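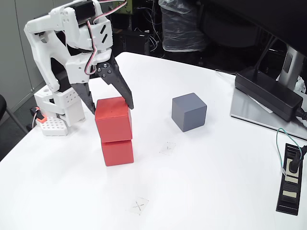 How long should the beetroot sit in brine before the first tasting?

Five days in the cool cupboard, then a clean spoon and a small taste from the middle of the jar, and after that every other day until it is sour enough for whoever is going to eat it.

Notebook, October, kitchen bench, 9.40 in the morning

I had meant to write this up last night but the kettle went on and Hạnh Văn had brought the almond biscuits, and you know how that goes. So it is all going down this morning, while I can still read the labels (the brine has got at the ink again, and I really must buy a better pen).

The beetroot batch first. We used the dark round ones from the stall at Wasport, which were smaller than last month's and a good deal sweeter raw. Iker grated half and sliced the other half, because he and Cúc La have been disagreeing about it since the summer and I thought it high time we settled the matter. 700 g of beetroot in each jar, 14 g of salt, nothing else in the plain ones. In the two Cù jars (that is what we are calling the ginger and garlic recipe now, Hậu Phí's name for it, and it has stuck) there is also a thumb of ginger cut into matchsticks and three cloves of garlic, lightly bruised.

The grated jar made its own liquid before I had even finished wiping down. Lovely deep colour, and plenty of it. The sliced jar was slower and I had to top it up with 200 ml of brine from the jug, which I am noting here so that when we compare them we remember they did not start out quite equal. Cúc says this already proves her point. I say wait and see!

Glass weights in all of them. One of the old weights has a chip on the rim, so I have put it on the windowsill with a bit of tape round it, and would everybody please leave it there and not feel sorry for it and put it back in the drawer.

Now the cabbage, which is the happier story. The Judmont crock has been open on the bench since eight and the smell is just right, sharp and clean with a little apple behind it. Phúc Hồ tasted first and made a face, then tasted again and went to find bread. I thought it a touch salty, but I always do at this stage and by the following week I have usually forgotten I said so. We packed it into smaller jars, pressed down hard, and they are on the bottom shelf of the fridge behind the milk. There was a pale film on the surface in one corner of the crock. I skimmed it, washed the plate, and the cabbage underneath was crisp and smelled fine.
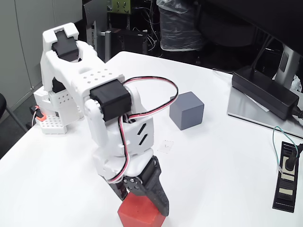 Can the leftover brine be used to start the next batch?

A couple of spoonfuls in a fresh jar will get things moving sooner, though the texture tends to come out softer, so keep it for grated vegetables and start the sliced ones with salt alone.

We tried exactly this with the carrots. Jar 251 had two spoonfuls of the cabbage brine and its neighbour had none, and by the third morning 251 was fizzing merrily when I loosened the lid, while the other was only thinking about it. On taste there was less between them than I had expected. Hạnh preferred the slow one, which she said was more like a carrot. Hậu liked 251, but Hậu had also just had coffee, so I would not lean on that too heavily.

The Urnanero chillies are a puzzle. They went in whole, pricked with a needle, stalks trimmed, and the liquid is still perfectly clear. It may be that the skins are too thick, or that the back shelf is too cold now the mornings have turned. I have moved one jar up beside the boiler pipe and left the other where it was. If anyone wants to slit a few of them lengthways and start a third jar, there is a bag left in the vegetable drawer, and gloves under the sink. Please do use the gloves. I have told the story about my left eye often enough.

Odds and ends, before I lose them:

We are down to the last bag of coarse salt. The fine stuff in the blue tub is the table salt, please don't use it for the jars until I have read what is in it.

Iker is bringing his grandmother's cloth for straining, and would like it back in the same condition, or at least the same colour, so not for beetroot.

Trays under the beetroot jars from now on. I wiped up a purple ring at half past seven this morning and it has left a shadow on the wood that I rather think we shall be looking at for years.

Next tasting when the beetroot has had its five days. Cúc will bring the rye bread and I shall do the potatoes.

Recent entries
Green tomatoes, second attempt
Why the cucumbers went soft
Phúc's mustard seed notes
Washing and storing the big crocks
Plum vinegar, weeks one to four

This site uses cookies to remember your settings. By carrying on reading you agree to their use. Accept | Manage choices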